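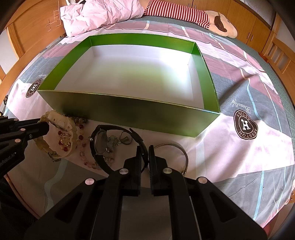
# Chapter 3: Sorting and Boxing Small Accessories

Watches, bracelets and chains are the items most often damaged or lost in a household move. This chapter covers their sorting, wrapping and placement in a single rigid box.

## 3.1 Work surface

A made bed is a suitable surface. The cover limits scratching and keeps beads from rolling. Set the open box at the center of the mattress and lay the accessories in front of it.

## 3.2 Order of work

Separate tangled pieces before anything is packed. Chains with charms are freed first, then beaded strands, then watches. A strap with a metal buckle is fastened around a roll of tissue so that the buckle does not rest on the dial.

Stöckli's method, used in the exercises on page 117, assigns heavy pieces to the bottom layer. Fill the box to no more than 75 percent of its depth before adding padding.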